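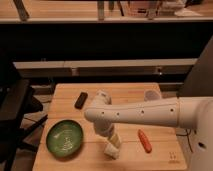
green bowl, carrot, and the tabletop I have been going on about since February

Okay, table thread, because a few of you asked and my replies keep getting too long for the reply box. Get a drink, I am not a brief person.

So I wanted a small square table with a top made of real boards, the pale honey kind, where you can still see the seams if you bend down and look. I did not want a dark one. I grew up with a dark one and every crumb on it looked like a crime.

Viorica Neagu (my neighbor in Skumville, she restores chairs and is far too patient with me) had a stack of boards left over from a job in Hurnley. I paid her 70 dollars for the lot and she threw in an afternoon of her time, which is worth a good deal more than 70 dollars and she knows it.

The grain is what I love most. There are lighter streaks and darker streaks and they wander along the boards the way they please. Viorica wanted to even it out with a little stain and I said please don't, and she sighed and put the lid back on the can.

Finish: three coats of plain oil, rubbed in with an old T-shirt, a night of drying between each. I had planned on two. Then I set a damp glass down after the second coat and got a ring, so, sandpaper, and a third coat, and a stern talk with myself about coasters.

Now the bowl! It's the green one, olive in some light and nearly lime in other light, shallow, with a bit of a shine to it. I bought it at the Enache sale for no reason at all and it sat in a cupboard for ages waiting for a table it looked right on. Green on pale wood, I could look at it all day.

It's empty for now and I kind of like it that way. My first thought was lemons, but then I'd have to keep buying lemons. Remedios says walnuts. Baltasar says keys, and Baltasar is not getting his keys anywhere near my bowl.

And yes, the carrot. Several of you have asked about the carrot. I wanted one loud color on all that calm wood, and orange won. It's got the little bumps and ridges and everything. My sister thinks a grown woman's table should have a candle on it. My sister is welcome to put a candle on her own table.

I moved things around for most of an evening, by the way. Bowl in the middle looked like a waiting room. Bowl over to the left and a little toward the near side, carrot over on the right at a slant, and suddenly the whole top looked bigger. I can't explain it and I've stopped trying.

For whoever asked about cleaning: a soft cloth, barely damp, along the boards and never across them, so you aren't pushing crumbs down into the seams. If some get in there anyway, an old toothbrush. Please don't use the lemon spray, Viorica will hear about it somehow.

For whoever asked what a new one would have cost me: the closest thing I found in the Drultar catalog was 165 without delivery, and it was smaller, and the top was one of those printed patterns that repeats if you look at it for long enough. I looked at it for long enough.

Next up is the bench, if Viorica is still speaking to me by then. I'll add to this thread when there's something to show. Walnut votes are still open, lemon votes too, and key votes will be ignored.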